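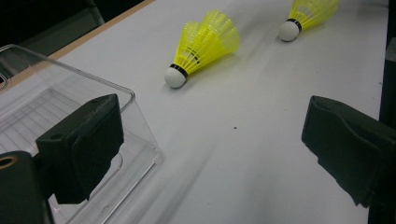 Homton Badminton Club
Minutes of the Equipment and Court Meeting
Date: 8/3/25
Place: Upstairs room, Wernero Hall
Present: Chair, secretary, equipment officer, league captain, junior coach, five ordinary members
Apologies: Membership secretary

1. Minutes of the previous meeting
Approved with one correction. Item 4 should read "court 2 net posts", not "court 3 net posts". The correction was entered and the minutes signed.

2. Matters arising
2.1 Net posts. The hall operator has replaced the base weights on court 2. Net height was measured at the center and at the posts and is now within tolerance.
2.2 Key fob. The missing fob has been deactivated. The replacement charge is to be paid from the general account.
2.3 Lighting. The fixture above the back line of court 4 still flickers after warm-up. The hall operator has logged the fault but given no repair date. Secretary to write again.

3. Shuttlecock supply
3.1 The equipment officer reported 162 tubes used over the season, feather and plastic combined. Feather use was up on league nights. Plastic use in the social sessions was steady.
3.2 The current supplier, Hedlund, has given notice of a price rise on feather tubes. The plastic price is unchanged. Orders placed before the end of the month will be filled at the old price.
3.3 The league captain asked that feather speed be kept as it is through the fall and reviewed in November, when the hall is colder and shuttles tend to drop short. Agreed.
3.4 It was proposed that social sessions use plastic only. Two members objected that players moving up to the league teams need time with feather. After discussion the proposal was amended: plastic on all social courts except court 1, where feather may be used if all four players agree. Carried as amended, one against.
3.5 Order of 100 tubes approved, split between feather and plastic at the equipment officer's discretion. Storage to remain in the lower cabinet, away from the heating pipe.

4. Court time
4.1 Wernero Hall has offered the club an extra hour on the late session from the start of the new season. The rate is the same as for the existing hours.
4.2 The junior coach asked that the hour be used to move junior training earlier and separate it from the social session. At present the changeover runs late and the first social games lose time – in some weeks nearly 24 minutes.
4.3 Agreed to accept the hour on a trial basis. The junior coach is to circulate a revised timetable before the hall contract is signed.

5. League entry
5.1 Two teams to be entered in the Vimitlow league, mixed and open doubles. The entry fee is due with the registration form.
5.2 The league has changed its rule on late starts. A match not under way within the grace period now forfeits the first game only; previously the full rubber was lost. Captains to inform their teams.
5.3 Home matches will stay on courts 1 and 2. The request to use court 4 was declined until the lighting fault is cleared.

6. Rackets and stringing
6.1 The loan rackets were inspected. Several grips need replacing and one frame is cracked at the throat. The cracked racket has been withdrawn.
6.2 Purchase of replacement grips approved. String tension on loan rackets to stay at the present setting.

7. Any other business
7.1 A member asked whether used shuttles could be kept for junior drills. The equipment officer confirmed that a box is already kept for this and that split skirts are thrown out.
7.2 Non-marking shoes: the hall operator has complained of black marks on court 3. Reminder to go on the notice board and in the next mailing.

8. Actions
Secretary: letter on court 4 lighting; shoe reminder.
Equipment officer: Hedlund order; grips.
Junior coach: revised timetable.
League captain: entry form and fee; feather speed on the November agenda.

Meeting closed at 9:10 p.m. Next meeting to be set once the hall contract is signed.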